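FOR IMMEDIATE RELEASE

Tuesday, September 24, 2024

Firnham knitwear library opens its shelves for a second winter, with free folding mornings for anyone who has ever lost a battle with a cable-knit jumper

Firnham's lending library for warm clothes is getting ready to open again, and everybody connected with it would like to say a very large thank you to the people who have been turning out their cupboards on its behalf since August. The Grulora Knitwear Library, which lends good thick jumpers and cardigans to local households from autumn until the clocks go forward, has taken in 59 pieces so far, and the bags are still arriving at the door (sometimes two in a morning, and once with a tin of shortbread tucked in the top, for which we are also grateful).

The library works very much as a book library does. Borrowers come in, have a look along the shelves, try on whatever takes their fancy and go home with up to three pieces at a time. There is no charge and no form to speak of, only a name and a telephone number in the ledger. Things can be kept all winter if they are being worn, and we would much prefer that they were.

New this season are the folding mornings, which grew out of a question we were asked over and over again last year: how on earth do you put a heavy jumper away so that it still looks like a jumper when you take it out? Cable knits are the worst for it. They are thick, they are weighty, they don't lie down when they are told to, and if they are put on a hanger the shoulders grow little points and the body creeps down towards the knees. They need to be folded and kept flat, and a good many of us were never shown how.

Teodoro Dumlao will be leading the mornings. He spent many years on the shop floor at Sarmiento, the outfitters on the corner of the market square, and he has folded more knitwear than he would care to add up.

"People come to a big jumper as if it were a shirt, and it isn't one," he said. "I tell everybody to start on the bed. A table is usually too small and the sleeves slide off the end, and then you are cross before you have begun. On a bed you can spread the whole thing out, smooth it with the flat of your hand and see where the cables run. Once you have the cables running straight, the rest of it more or less follows along."

His method is a simple one. The jumper goes face down, with any buttons done up first. Each sleeve is brought across the back and then turned down so that it lies along the side of the body, and after that the whole thing is folded up from the hem, once for a deep drawer and twice for a shelf. He likes the ribbed collar to finish on top, where a hand can find it. Anything that has been worn is aired overnight before it goes away, and nothing is ever pressed down to make room for one more.

Cable knits in mustard and in shades of tan, out on the bedcovers:
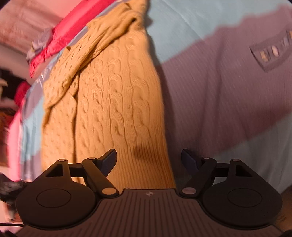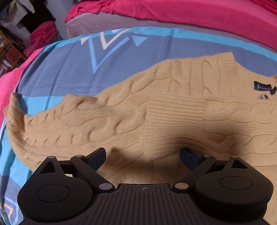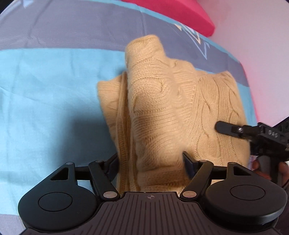

The folding mornings are free and everyone is welcome, whether or not they mean to borrow anything. Please do bring a jumper of your own to practise on, the more awkward the better, and a pillowcase if you have one spare. Teodoro is a great believer in pillowcases for storing wool, and he will happily explain why at some length over a cup of tea.

Carla Sayegh, who started the library and still keeps the ledger, said she had been touched by the care people had taken over what they gave.

"You can tell when something has been somebody's favourite," she said. "There was a lady who came in with a cardigan of her late husband's and stayed for nearly an hour telling us where he had worn it. It went out on loan before the week was over, to a young man who had just started on the early shift, and I was able to let her know. I should like every piece we have to be out of the building by the first frost. An empty shelf would suit me very well."

The library is still glad to receive adult jumpers and cardigans in any size, and is especially short of the larger ones. Small holes are no trouble, as the mending table meets every week and enjoys a challenge, but we would ask that everything be clean and quite dry when it comes to us. Children's knitwear can't be taken this year, I'm sorry to say, for want of space. Shelving for the new season has been lent by Plandar, the furniture workshop in Mill Lane, whose staff also came and put it up for us and stayed behind to sweep.

Dates for the folding mornings will be posted on the library door and in the window at Sarmiento. Places don't need to be booked, though if you are planning to come as a group, a word beforehand would help us with the chairs.

Donations can be handed in whenever the library is open. Please knock if the door is shut, as it sticks in damp weather and we may well be inside.

Notes for editors

Carla Sayegh and Teodoro Dumlao are both happy to be interviewed, and can be reached through the Grulora Knitwear Library, Firnham.

ENDS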